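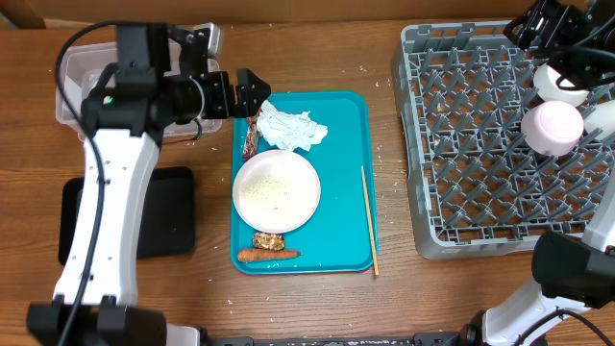 Page last modified: March

Reading time: 9 min

Search this journal Go Advanced search

4. Storage habits and reported waste

4.1 What households kept

The diaries show that most households in the Stoltedden sample decided what to do with leftovers within a few minutes of the end of a meal. The person who cooked usually made the decision. In homes where cooking was shared, the choice passed to whoever cleared the table, and this person often threw out small portions that the cook said they would have kept. Hourani found the same split in his earlier work on student housing, although his sample was younger and few of the homes had a freezer.

Cooked rice, pasta and potatoes were the foods most often kept. They were also the foods most often thrown away later. Diary writers gave two main explanations for this. Some had forgotten the food was there. Others remembered it but were unsure how long it had been in the refrigerator. Meat dishes were kept less often and nearly always eaten, usually as lunch the next day.

Portion size mattered more than we expected at the planning stage. Households rarely kept a cooked portion under 200 g unless it was meat or cheese. Several diary writers described a portion of this size as "not a meal," and one wrote that saving it would only put off throwing it out. Portions over 500 g were kept in almost every case, and these were the portions most likely to be divided between two dishes.

4.2 Labeling

Households in the Nerkberg group were given a roll of paper labels and a pencil and asked to write the day of cooking on anything they put away. Use of the labels was high in the first week and fell off after that. By the last week of the study most labels carried only the name of the food. Gittins, who did the follow-up interviews, reports that people who lived alone saw little point in dating food they had cooked themselves. Families with teenage children were the most regular users.

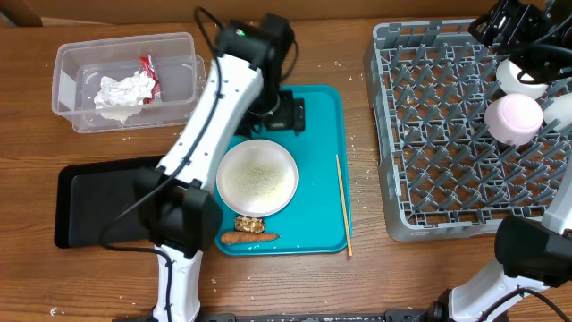 The interviews also brought up a practical problem with the labels. They came off in the refrigerator when the surface was damp, and some people found them stuck to the shelf with no way of telling which dish they belonged to. A few households moved to writing on masking tape. We did not treat this as a departure from the protocol, and their records are included with the rest.

4.3 Lids and containers

Complaints about lids appeared in the diaries more often than complaints about any other kitchen item. People kept containers long after the matching lid had cracked or gone missing, and then covered them with foil, a plate or plastic wrap. Food covered in this way was more likely to be recorded as dried out or spoiled. Clear containers (Figure 3) were preferred to opaque ones in the interviews, mainly for the obvious reason that the food could be seen without opening anything.
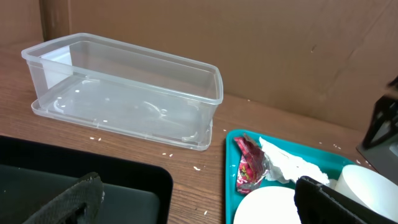 Figure 3. Clear plastic container resting on its lid.

Stacking was the other point raised often. Round tubs saved from store-bought foods were popular because they cost nothing, yet they filled a shelf quickly and hid whatever was behind them. Rectangular containers were easier to line up. Toma and Tkachuk suggest that the shape of the container affects waste mostly through what gets pushed to the back, and our diaries fit that view, though they cannot test it.

4.4 Limits of the diary method

Diaries depend on what people are willing to write down. Of the households that stayed in the study to the end, 30 also let us weigh their kitchen waste, and in this group the diaries left out a good deal of plate waste. Scraps from children's plates were the most common omission. Waste that went to pets or to a compost heap was recorded unevenly, and we have excluded it from the totals in Section 5.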